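Giving up the laptop trackpad, and other notes on working from Lollcombe

We have been in Lollcombe for 14 months now and I have finally got the spare room to the point where I can work in it all day without getting up cross. A few people asked me to write down what I changed, so I have. Most of it was cheap. Some of it was me being stubborn about things that should have been fixed in the first week.

The room is at the back of the house, over the kitchen. It gets sun until about eleven and then nothing. When we moved in I put the desk under the window, which seemed the obvious place, and spent the first winter with a cold draught on my hands and the light in my eyes every morning. In March I turned the desk so that it sits side-on to the window. I should have measured first. The radiator is now partly behind the desk and the room takes longer to warm up, but I would still rather have it this way round.

The chair was the next thing. I had been using one of the dining chairs with a cushion. I bought a second-hand office chair from a shop clearing out its back office in Tarside, and drove home with it wedged behind the passenger seat. One arm is slightly lower than the other. I have tried to fix it twice and it goes back to where it was by the end of the week. The height works, the back works, and my left hip has stopped aching in the afternoons.

Then there was the screen. For a long time I worked straight on the laptop, looking down at it, which did my neck no good at all. I now have it on a stack of two old atlases with a separate keyboard in front. I looked at proper stands and did not like the price of any of them. The atlases are the right height to within a finger's width and I was never going to read them again. One still has country names in it that I had to look up.

Raising the laptop meant I could no longer reach the trackpad comfortably, so after years of saying I did not need a mouse, I had to get used to one again. I was slow for the first few days. I kept reaching up to the laptop out of habit, finding nothing useful there, and coming back down. I do a lot of work in long spreadsheets – parish survey records, mostly, which I type up for Baloch, the small firm I do contract work for – and the scroll wheel alone has made that quicker. The current sheet has 3535 rows. When I took it on, 3442 of them had something in the date column and the rest were blank, and going up and down looking for the blanks with two fingers on a trackpad was a miserable way to spend a morning.

I also learned that surface matters more than I thought. On bare varnish the pointer skipped about. On a cloth it behaved, and it was quieter too.

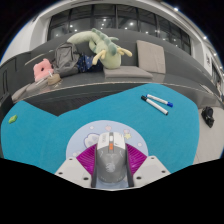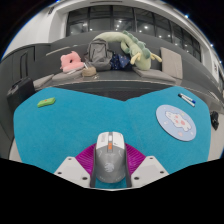
Grey and white mouse with the little orange button, above the teal cloth.

If you are choosing a mouse, my only advice is to try the size in your hand before you buy. I have small hands and the big sculpted ones make my fingers ache. I tried one in a shop that felt like holding a grapefruit. Extra buttons are a matter of taste. I tend to press them by accident and then wonder why the page has changed.

Lighting took longer to sort out than anything else. The ceiling light is in the wrong place and throws my shadow over whatever I am reading. I tried a clip-on lamp, which slid down slowly over the course of an hour until it was lighting my knees. Now I use an old bedside lamp with a plain shade, set back to the left. It goes on at three in the afternoon in the winter months and I barely think about it.

The internet connection is the thing I can do least about. It is fine in the mornings and poor from about four, when I assume everyone on the lane gets home. I had a long exchange with Hirkix, our provider, which went on most of June and ended with them sending a new router. It made no difference downstairs and a small difference upstairs. I now send anything large before lunch and keep the late afternoon for typing. That has worked well enough that I have stopped complaining to them.

I have also had to get stricter about the hours. When the desk is twelve steps from the kettle it is easy to go back up after supper to finish one more thing. I did that through most of last autumn and was tired all the time. Now I put the lid of the laptop down at half past five and the keyboard goes in the drawer. Having to get it out again is just enough bother to stop me.

Noise has not been a problem, apart from the fortnight when next door had their roof done. I took my work to the library in Tarside for a few of those days. It is warm, the tables are a good height and there is a decent bakery across the road. The bus times are no use though, so I had to drive, and parking ate up whatever I had saved on heating.

Things still to do: the shelf over the desk needs another bracket before I put any more box files on it. The carpet has a ridge in it where the old wardrobe stood and the chair catches on it every time I roll back. I would like a blind for the window before the bright mornings come round again, and I have measured up for one, 2 centimetres narrower than the recess so that it does not rub. I have not ordered it yet as I cannot decide between white and a sort of oatmeal colour.

I will put up a separate post about the survey typing at some point, as I have found a few ways of checking dates that may be useful to anyone doing the same sort of job. It will have to wait until the current batch has gone back to Baloch.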